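Handheld grippers: left one creeping shut on soft things
Workshop & Maintenance > Cells and rigs

tullio_n
Right, I've finally got our table rig behaving well enough to be excited about it, so now I want to make it better! Two handheld grippers, one for each hand, both cabled back to the tower. The job at the moment is shoes and a white box with a lid. It's a lovely task for showing up faults, as a knitted upper gives under the fingers and a rubber sole doesn't give at all.

The left gripper is the one bothering me. Closed on something hard, it reads the same all afternoon. Closed on the heel of a trainer, the reading drifts down over a minute or so. I've logged 187 grips since Thursday and it shows up in most of the soft ones.

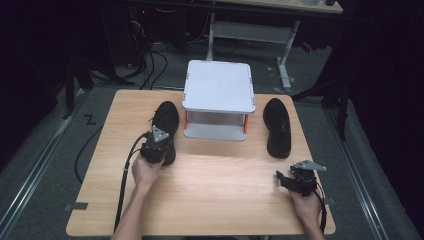
The right one hardly does it at all, and I've swapped the cables between them to rule that out. Zero was set fresh each morning, jaws fully closed, nothing between them. Any ideas before I take the jaw block apart?

Tullio

wirkevgate
Lovely problem. How long had it been switched on when you set zero? Ours at Rarano needs a good warm-up, and anything I set in the first few minutes is rubbish by lunch.

koutsoukos_bench
I don't think it's a fault. Foam and knit keep squashing after you stop squeezing, so the jaws follow them in. Put a block of firm rubber in there for 60 seconds and see if it still moves. I'd leave the jaw block alone.

radoslava_v
Have to disagree with Koutsoukos a bit. If it were only the shoe, the right one would drift by the same amount, and Tullio says it doesn't. I'd look at the finger pad screws first. On our pair the left ones worked loose over the summer and it looked exactly like this, fine on hard things and sloppy on anything with give. Quarter turn, drop of thread lock, done.

koutsoukos_bench
Fair, but has he gripped the same shoe at the same spot with both hands? A heel and a toe are very different to hold.

tullio_n
Er. No, I haven't. The left hand nearly always gets the heel. Good catch, I'll do that tonight.

@wirkevgate I give it ten minutes, sometimes less if I'm keen (I'm usually keen).

fuvora
While you're at it, look at how the cables leave the grippers. Mine hang over the near edge of the table and the weight used to tug whenever I tilted my wrist. A loose loop and a soft strap on the forearm made such a difference to how it feels!

radoslava_v
Seconding the strap. And mark your table if you haven't, so both hands start from the same place each time.

tullio_n
Table's got tape on it already, near the left and right edges. Strap ordered.

Results, and I'm delighted. Same trainer, same heel, both hands: right one drifts a little, left one drifts a lot. So you were both on to something. Took the pads off the left and two screws turned with no effort at all. Tightened, thread locked, left overnight, and now the two traces sit almost on top of each other.

koutsoukos_bench
I'll take half a point for the little drift then.

radoslava_v
You can have it. Tullio, check them again at 671 grips or whenever you next remember. Mine needed a second go in August.

wirkevgate
And warm it up properly!

tullio_n
Twenty minutes this morning, kettle on in between. Will post the new log once I've got a decent number of soft grips in it.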